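Jan 8, 2019
Bench notes, hand tools for the children's beds

Finally got the trowels out of winter storage and onto the white table. I have been looking forward to this one! The crates came over from Brastbridge before the holidays and sat by the door, and all I'd seen until now was a tangle of handles and dried dirt. Out on the table they are a very cheerful lot: yellow, red, green, pale blue. Even with snow on the beds it feels like the start of the season.

What I want by the end of this entry is an order for the rack, a list of what needs work, and some idea of whether we buy new for July or get by with what we have. My guess going in is that we get by.

Started with the big yellow one with the wooden handle, because it's the tool that decides the spacing for everything else. Metal blade, broad, with a rib down to the neck, then the ferrule, then a handle that has seen a lot of hands. I love this shovel. The paint has kept its shine far better than the handle has. There is dirt worked into the grain along most of the wood, and I don't think plain water will shift it. Plan: stiff brush, warm soapy water, a day by the heater (not on it — see the notes on the split dibber handle), then a light sanding.
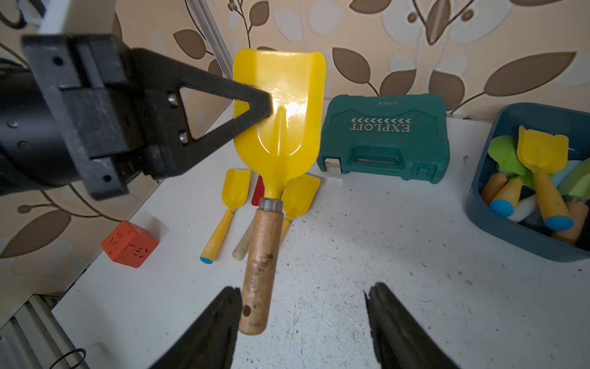
For the sanding I went back and forth. The old Nurkham sheet says to go straight to a fine paper, but on handles this dirty that just polishes the dirt in. I'd take the brown off with something medium first and keep the 500 grit for last, with a light hand near the ferrule so we don't leave a step there. Then oil. We still have a part tin of the Sakalauskas wood oil, and it did wonders for the rake handles last year. Thin coat, wipe, leave overnight, thin coat again. If anyone is tempted to do one thick coat and go home: I did that once and the rakes were sticky for a month.

The hanging holes are a pleasure. A hole near the end of the handle means a plain hook will do and we can stop arguing about clips. Not everything has one as far as I've checked, so the rack needs a shelf or trough at the bottom for the stragglers. Note to self, look at the insides of the holes when cleaning, they collect grit and that chews up the cord.

Next job was laying out the row. I tried it by color first and it looked gorgeous and was no use at all, because the broad blades ended up beside each other and took the whole width. Heads toward the wall and handles toward the front works much better. You can compare blade widths at a glance and pick any one up by the handle without reaching over the others.
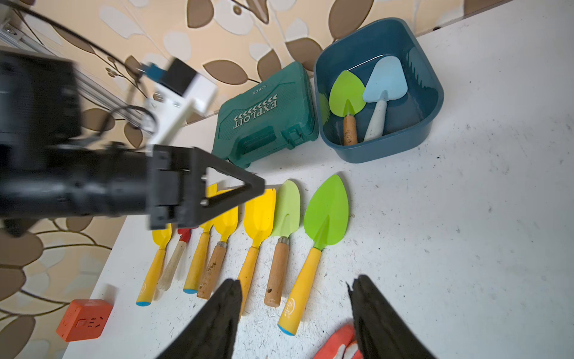 Seven in a row, heads up, with the lime-green and pale blue ones in the tub.

The tub was meant as a parking place and I now think it should be permanent. The small trowels sit in it nicely and can be carried out to the beds in one go. The kids at Brastbridge always went for the tub first anyway, whatever else was on offer. I'd put a folded rag in the bottom so the tips don't scrape through the plastic, and drill a few drain holes. Quarter inch should be plenty. If the holes go in, the tub needs a tray under it indoors, so add a tray to the list.

The green EXPLOIT set stays at the back for now. It marks the back edge of the layout very nicely and I'm reluctant to move it until the rack is drawn.

Second try at the layout, with the toy-size tools kept close to the tub and the wide blades off to one side. I also stood a long yellow one up against the wall to see how much height it would need on the rack. More than I'd drawn! The top rail has to go up.

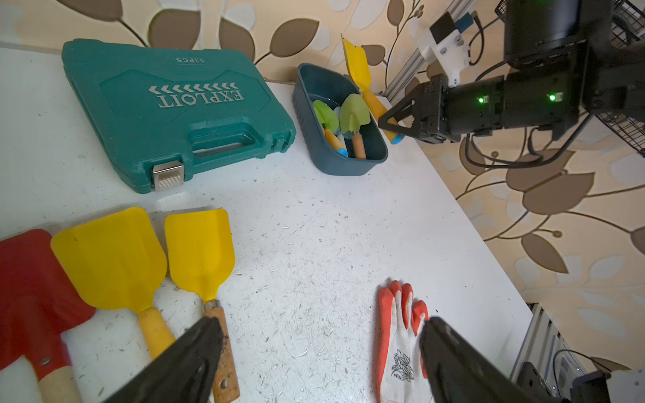 Red and yellow trowels at left, work glove in front, green ones in the bin.

Gloves: the white and orange ones are still my favorites for this kind of work. The rubber on the fingers grips a muddy handle, and the knit back is cool enough for summer. I'd like a hook for them at the end of the rack so they stop ending up under the tools. Also need to find out whether they come in child sizes. Plindton used to stock a small pair with a similar coating, worth a call.

Some thoughts on the plastic ones while I have them in front of me. They are lighter duty and I wouldn't ask them to break clay, but for filling pots and moving compost they are great, and a small child can lift a full scoop without tipping it down a boot. They need nothing more than a wash. No oil, no sanding, and please keep them away from the heater. For the clay bed we should hand out metal blades only and say so on the sign.

Tried the row once more before brushing anything, this time leaving a bit more room at the front so the handles don't hang over. 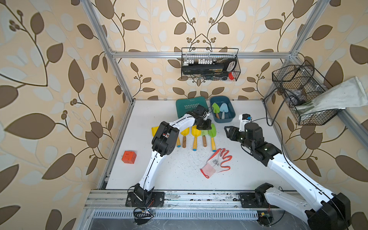
Trowels laid out blades to the back, two small ones propped in the tub.

I'm happy with that as the basic order. The rack can follow it pretty much left to right, with the tub on its own ledge at the end.

There is dirt all over the tabletop now, which I'm blaming on Brastbridge soil being fine as flour. Sweep before washing, don't wipe, or it turns to paste and gets into everything along the edge.

To do:
Brush and wash all wooden handles, stand them apart from each other to dry
Medium paper, then 500, then Sakalauskas oil, 2 coats
Wash the plastic ones and check them for cracks near the neck
Drain holes and rag for the tub, find a tray
Raise the top rail on the rack drawing
Call Plindton about small gloves
Ask Nurkham if they want their old rack back or if we can cut it up for the ledge

No new trowels needed for July as far as I can tell. Very pleased about that, the money can go to seeds. Starting on the big yellow one first thing tomorrow.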